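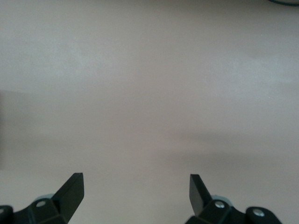
Wed 28 January

Today I went to the open day at Skirnasico, in the old building on Powell Street. I took bus 11 and I was early. They let us try the robot arm ourselves, 2 visitors at a time. I was very slow with the controls – my hand wanted to go left and the arm went right. The woman beside me was much better. In December I saw a bigger one in Burby, but there we could only watch. I will write to them about the evening course.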